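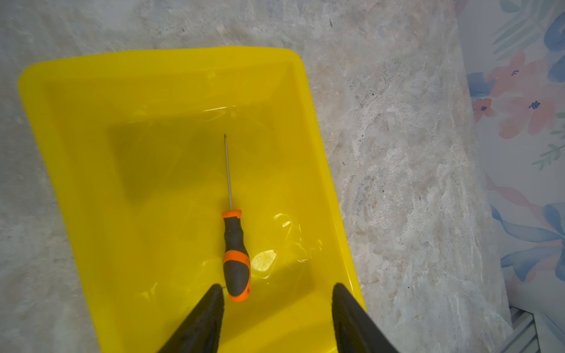

Chapter 5
Looking After a Two-Finger Gripper

A gripper is the part of the cell that wears first. The arm behind it may run for years on a change of grease, but the fingers rub against tools, trays and bench tops all shift, and small faults build up until the cell starts dropping things. By the end of this chapter you should be able to clean, inspect, refit and test a pair of ribbed fingers without help.

The cell used in this chapter is the Dekent bench unit, which you set up in Chapter 2. Its usual job is tool return: the gripper takes a hand tool by the handle and lifts it out of a shallow plastic tray. A screwdriver is a harder load than it looks. Most of the weight is in the handle, the shaft is thin, and the fingers have to close on a shape that widens towards one end. If one finger has worn more than the other, the tool turns as it comes up.

What you will need
A soft nylon brush
Lint-free cloths and mild detergent
The hex keys supplied with the cell
A steel rule
The maintenance log

5.1 Before you start

Move the arm to its service position, press the stop, and isolate the power at the wall. Hang your tag on the isolator. Some grippers stay closed under spring force when the power is off, so keep your hands clear of the gap until you have checked which kind is fitted. The Gevaton fingers we use go slack.

5.2 Where wear shows

Look at the tips first. Each finger narrows to a tip, and the tip is what meets the rim of the tray when the approach is a little off to one side. An occasional light touch does no harm. Repeated contact rounds the edge and, in time, shifts the finger on its mount.

Next look at the ribs on the inner faces. Dirt packs into the grooves and the surface goes smooth and shiny. Brush along the ribs, wipe with a damp cloth, and let the fingers dry before you judge them. Many sets sent for replacement only needed a clean.

Sharon Lema, who ran the Baysal workshop when these notes were first written, logged 181 cycles on one set before the first dropped tool. Her entry reads: "Right finger loose at mount. Ribs fine. Should have checked screws first." Check the screws first.

5.3 The tray and the bench

Glossy plastic throws glare back at a wrist camera, and a bright patch near the tool can upset the pick position. Wipe the tray at every service and run the Fasitby lighting check with the tool in place. Record the result before you go on to 5.4.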